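Notes for the September meeting: our visit to the Zurkora open day at Vultby

Start with why we went. The packing bench at Wada is due for replacement and we wanted to see a two-armed machine handle mixed goods before asking for quotes. Mayu Sakamoto arranged the places. 36 visitors, split into groups, 10 in ours.

Say what the job was: clear a table into a shopping bag. Mention that the things on it were all different shapes, some soft. Then the right arm, with a clear plastic bag held over the open top.
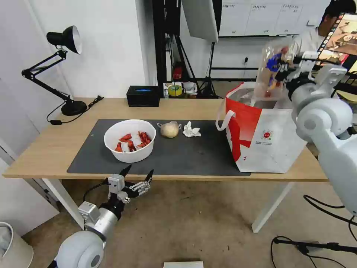 Yuzuki Tanabe asked at this point whether it would cope with our own paper sacks, which sag when they are empty, and said she would not sign anything until she had seen one tried. Fair question. Zurkora have offered to run a test if we post them a box of sacks. Ask the room who can sort that out.

Next, the layout. Both arms work from the front of the table, so we would lose the walkway on the Pilik side. Show the floor plan here if the projector behaves. Cables need a proper route too.

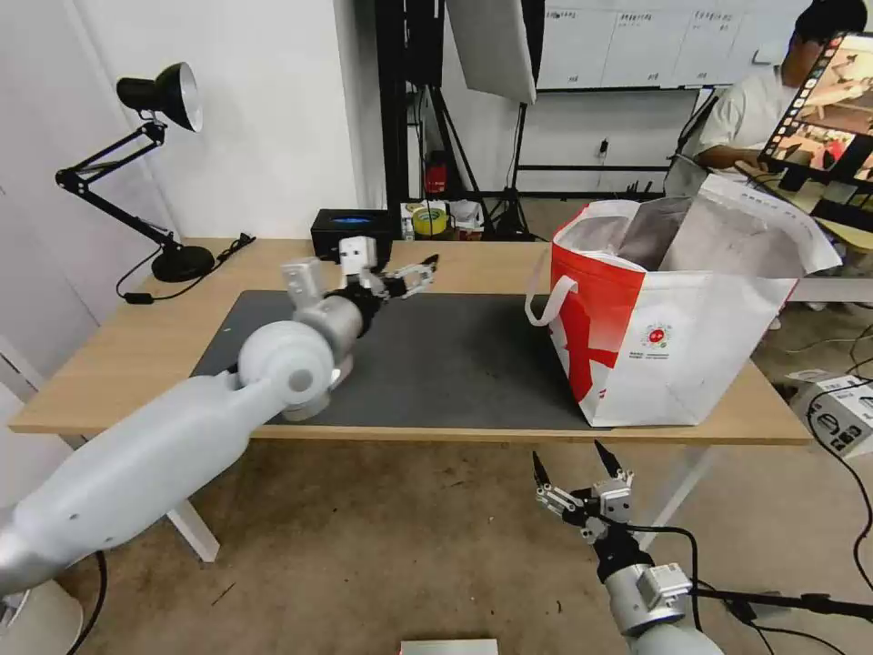
The bench we have now is 176 cm long and would have to be turned to face the wall. Moving it is a job for 2 people and a morning. Power is fine as it stands.

Costs: no figures yet, don't guess. Quote expected after the sack test. Take questions, then hand over to Mayu for the training dates.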